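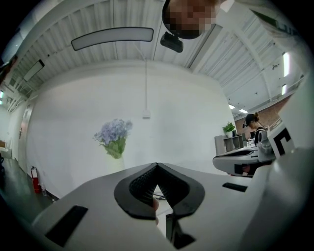

How long does it take to learn to tune a piano? Long enough that you will ruin at least one, and it had better be your own.

Mine was an upright bought from a chapel in Trestach for 200 pounds, a sum the minister accepted with the speed of a man who had been expecting to pay someone to take it. Getting it home cost 300. I mention this because people who are given a free piano always ring me afterwards in the same tone of voice, and I would like them to know I understand.

There are two things that go wrong in a house with a piano. One is the piano. The other is the radiator, which is always on the same wall. Owners will move a sofa three times in a year to suit the television, but the piano goes where the removal men got tired, and there it stays until somebody dies. By September the heating is on, the soundboard shrinks, and the middle of the keyboard starts to sound like a pub.

I learned from Nilton Tello, who had the round in Drenddale before me and kept it going well past the point where his knees wanted to. His teaching method was to sit in the customer's armchair with his eyes shut and say "no". You would nudge the pin, strike the note and get another "no". After an hour or so of this came a grunt, and you moved up a semitone. I had assumed tuning was a matter of having a good ear. What you need is a good wrist, and the patience to listen to one note being slightly wrong all morning in a room that smells of someone else's dog.

The ear does arrive in the end, and then it won't leave. You stop hearing tunes and start hearing beats, the slow wobble between two strings that don't quite agree. I can no longer enjoy a wedding. My wife has asked me to stop making the face during carols.

Most of the work is in ordinary front rooms. A family in Toverley has a baby grand that is tuned twice a year and, as far as I can tell, played by the cat. Two streets away is Somtochukwu Adeyemi, who teaches after school on an upright so hard-worked that the ivories have dips in them like old stairs. She can hear a drifting unison before I have got my coat off, and she leaves me a list on the music stand: "A below middle C sulking. Top F gone completely." I have never had a better customer or a more frightening one.

Then there are the ones beyond saving. I was asked last winter to look at an old Mahasneh upright that had spent a decade in a garage. The owner had seen one online for 3000 and wanted to know if his was worth the same. The pins turned in my fingers like spoons in custard. I told him it would make a handsome drinks cabinet and he didn't speak to me again until I had reached the gate, when he asked what sort of hinges.

People do keep asking if an app on a phone will do the job. It will tell you very precisely which string is flat. You will then have to find a lever that fits, put it on the right pin out of a couple of hundred identical ones, and turn it by less than the thickness of a hair without snapping anything. If you manage that, come and see me. I have a round in Drenddale going and my knees have started.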